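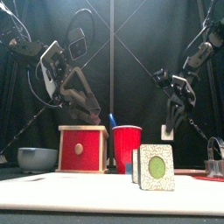 Chapter 4. Gathering Demonstrations

A robot that learns by imitation can only be as good as the examples we give it. In Chapter 3 we assumed that the examples already exist and asked how a policy can be fitted to them. Now we go one step back and ask where they come from. The workspace used through this chapter has two arms over one table, with a black cloth behind them, so that people walking in the laboratory do not appear in the recordings. Along the table stand common things such as a bowl, a red cup with a marker in it, and a box with a round knob on its front. Such objects are cheap, but they differ much in shape and in the way they must be held, and this is what a learner needs to meet early.

We call one complete recording of a task an episode. An episode contains the camera images, the joint positions of both arms and the commands that the operator gave. It begins when the arms leave their rest position and it ends when the operator marks it as finished or as failed. Failed episodes are kept. In Section 4.5 we will see how they can be used.
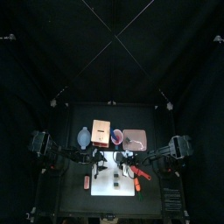 Before any recording starts, the team has to write down the task in one or two sentences which every operator understands in the same way. This is more difficult than it sounds. In the Kollport collection, the instruction "put the block near the cup" was read differently by each operator, and the final positions were spread over half of the table. After the instruction was changed, the 688 episodes recorded earlier had to be labeled again by hand.

The second decision is how much to change between episodes. If the objects always begin in the same place, the policy learns the place and pays little attention to the object. If everything changes at once, a small collection covers nothing well. A practical rule, which we take from the Sudis exercises, is to fix the set of objects for 50 episodes and to move only their starting positions. After this the set may be changed.
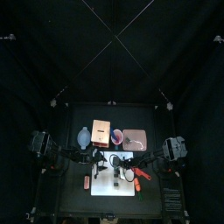
Work with two arms brings a further question, namely which arm should act first. Human operators solve it without thinking, and they solve it in different ways. A learner that sees both ways in equal number may choose a motion in the middle, which belongs to neither. For this reason the Partanen protocol asks the operator to state the leading arm before the episode begins, and the choice is stored together with the data.

Section 4.1 describes the recording equipment. Section 4.2 treats the training of operators, who in our experience need some 70 practice episodes before their motions become even. Sections 4.3 and 4.4 deal with timing errors between cameras and arms. The reader who has no access to a robot can do the exercises with the Plultoncombe recordings, and should then begin with Exercise 4.2.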